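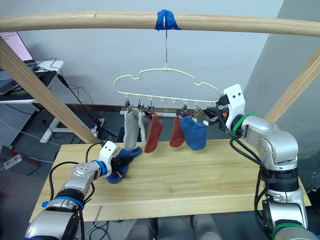 Laundry room and drying corner: walk-through checklist with my comments
Filled in by Giorgia Colombo
2020-04-17

Hi all! I did the walk-through this morning with a coffee in one hand, so forgive the handwriting on the paper copy (this is the typed one, you're welcome). Same form as in November, but I added a few lines under the drying part, as that's where most of your notes came from. OK means fine, FIX means somebody needs to do something, WATCH means I'll look again next time.

1. Drying rail and what hangs from it

Rail firmly attached at both ends: OK
I gave it a good tug on both sides and it didn't budge. Please keep it to light stuff though, socks and tea towels and so on. Wet bath towels go on the floor rack, and yes, I do mean you, Elínborg!

Rail surface smooth, no splinters: OK
Ran a dry cloth along the whole thing and it didn't catch anywhere.

Tape marker in place: OK
The bright blue tape near the middle is where the hook goes. Leave it on, please. If it starts to peel, wrap a fresh bit over the same spot and don't move it along, or we'll all be hanging things in different places again.

Hanger hook sits properly over the rail: OK
It's a thin wire hook so check it with your fingers before you load the hanger up. If it ever looks pulled open, take it down and tell me.

Hanger frame: OK
The cloud-shaped one, my favorite thing in the whole room. I went along the cream coating looking for chips, mostly on the bottom bar where the clips rub, and found nothing to write down. Bare wire can leave rust marks on damp cotton, which is why I'm fussy about it.

Clips and springs: WATCH
All of them open and close, but a couple feel stiffer than the rest. They're small plastic clips with metal springs, so squeeze them open all the way before pulling a sock off. Yanking is how we lose clips (and sock cuffs). If one snaps, pick up the spring right away, those little things vanish and then turn up under a bare foot.

Load spread out evenly: WATCH
Grays over on the left, the rust-red ones on both sides of the gap, and that royal blue sock all bunched up down by the right end. A folded sock takes forever to dry! Shake it out flat and clip it by the edge. Leaving some clips empty in the middle is fine, just don't put everything heavy at one end or the hanger tips.

2. Table under the rail

Top clean and dry: OK
Wiped it down before I started. Wring things out over the sink first, please, the light wood shows every water ring.

Table steady: FIX
There's a wobble when you lean on the near corner. Gunhild says she has felt pads, so I've put her name next to this one (thank you, Gunhild).

3. Washer and dryer

Hoses and connections: OK
Felt behind both, no drips.

Lint screen: FIX
Oh dear. I pulled out a wad the size of a dinner roll. Clean it after every load, every single time, this is the one item on the list that can start a fire. I've taped a note to the dryer door.

Vent duct clear and not crushed: WATCH
A bit squashed where the dryer had been pushed back. I pulled the machine forward a hand's width, so leave it there.

4. Floor, outlets, supplies

Walkway clear: FIX
Three baskets parked in front of the door. Sigrún, the striped one is yours, I think? There's plenty of room on the shelf.

Outlets and cords: OK
No cracked covers, no cords lying across the sink side. I unplugged the iron, which was cold, but still.

Detergent shelf: OK
Caps on, labels facing out, nothing above shoulder height. The Covora bottle leaks a little if it's laid down, so keep it standing up.

Left to do
Table pads: Gunhild
Baskets off the floor: whoever owns them, by tonight please
Dryer duct, second look: me
Spare clips: Yasaman has a bag of 7 in her kitchen drawer, ask her before you buy any

If I missed something, write it on the paper copy by the door. The pen is on a string now, so it should still be there when you need it!

Giorgia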